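Vandenberghe 800 Folding Table: Review After One Winter

I bought the Vandenberghe 800 in April to replace a desk that had started to lean. It gets used for reading, bills, sewing and the odd meal, so I wanted something plain that I could fold up and put behind the door when people come over.

Setup

There is almost nothing to put together. The legs come attached and lock with a push button at each corner. Two of mine were stiff for the first week and then loosened up. The feet screw out a little for uneven floors, and I needed that in the back room.

The top

The white finish wipes clean with a damp cloth. Coffee comes off if you get to it the same day. Ballpoint ink doesn't, and I have a short blue line near one corner to prove it. There is some glare under a bright lamp. A matte version is listed on the Oltavetti site but it has been out of stock each time I looked.

Strength

The label says 300 pounds spread evenly. I've had a sewing machine, a printer and a full box of paper on it together with no sag that I could see. It does wobble side to side if you write hard or erase. The older Vendard table I had before was heavier and steadier, but it took two people to move it.

Folding and storage

It folds flat and weighs less than I expected. The carry handle is thin plastic and digs into your fingers on stairs. The latch that holds it shut is the weakest part. Mine popped open once in the car.

Price and service

I paid full price at the store in Greltville. A replacement foot cost 13 dollars with shipping and came in a small padded envelope.

I'd buy it again for light use. For heavy daily work I would look at the fixed-leg model.

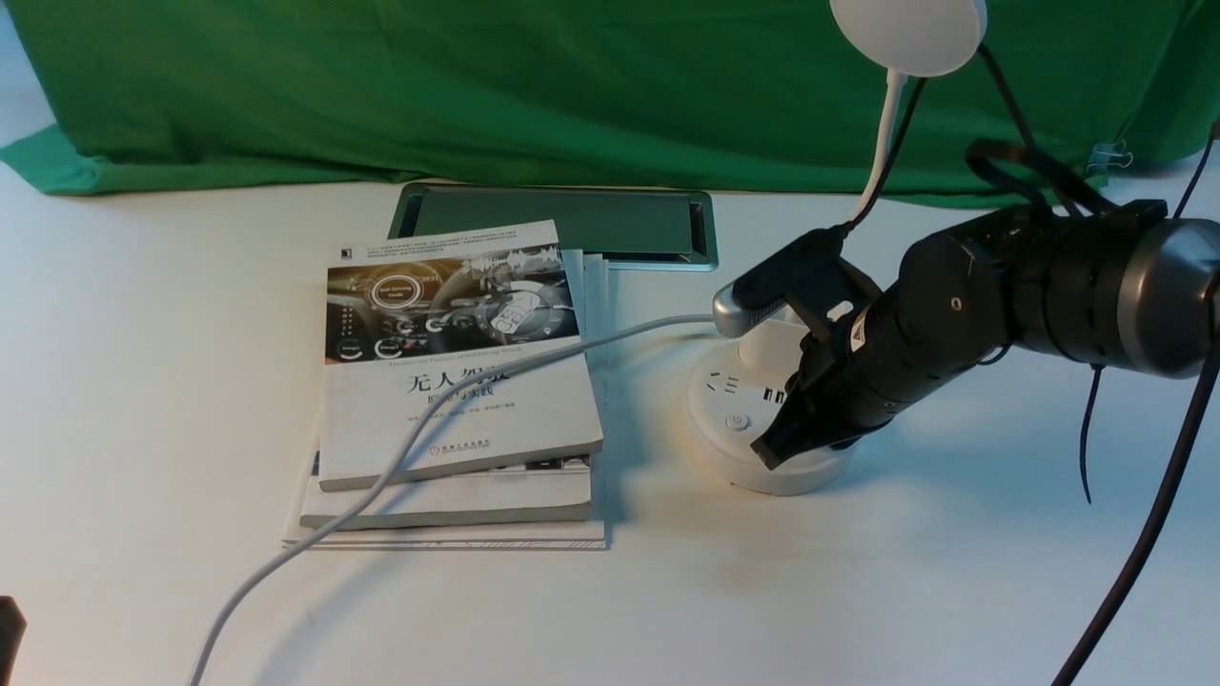 The fixed-leg one costs more and doesn't fold, but the top is the same size, so any cover or pad you already own will fit it.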